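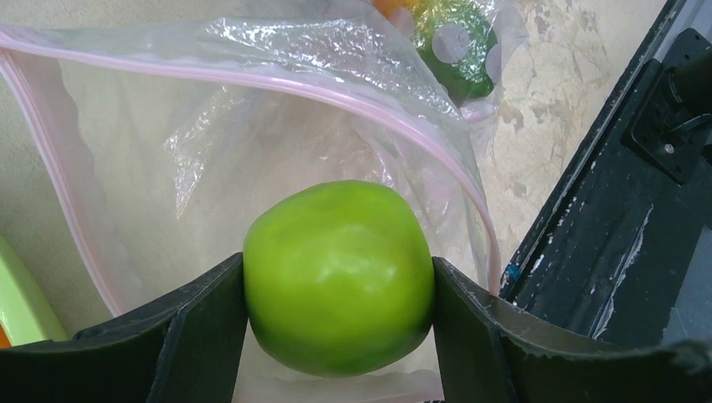
Wrist camera view: green apple between the fingers, open zip-top bag behind it.

Foltero: bagging produce with two arms

Hi, and welcome to the Foltero data card! I put this set together to test one idea I kept coming back to: does a policy get better at thin, crinkly plastic if you train it on the wrist views and the fixed view together? (Short answer: yes, mostly. Long answer further down.)

What's inside
There are 200 episodes, all done by teleoperation on our bench at Whiteley. I held out 20 of them for testing, so please don't train on those -- the list is in holdout.txt. Each episode has wrist video, fixed camera video, joint positions and gripper commands.
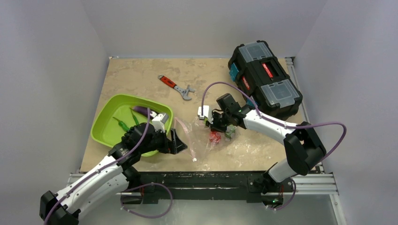 Fixed camera view: both arms at work, with the green tray on the left and the clear bag to its right.

How I trained it
The baseline is Akoler, our plain imitation model, with action chunks of 16 steps. The Uten version is the same model plus a small extra loss that asks it to guess where the bag opening is. I labeled the openings by hand, and boy, that took a while.

Results
Uten got 90 percent on the held-out start positions. Akoler did worse, mainly on bags that had folded over themselves. Glare still trips up both of them, and I'd love to hear from anyone who has a fix!

Changes
12 October 2025: fixed the gripper timestamps. If you downloaded the April release, grab the new one.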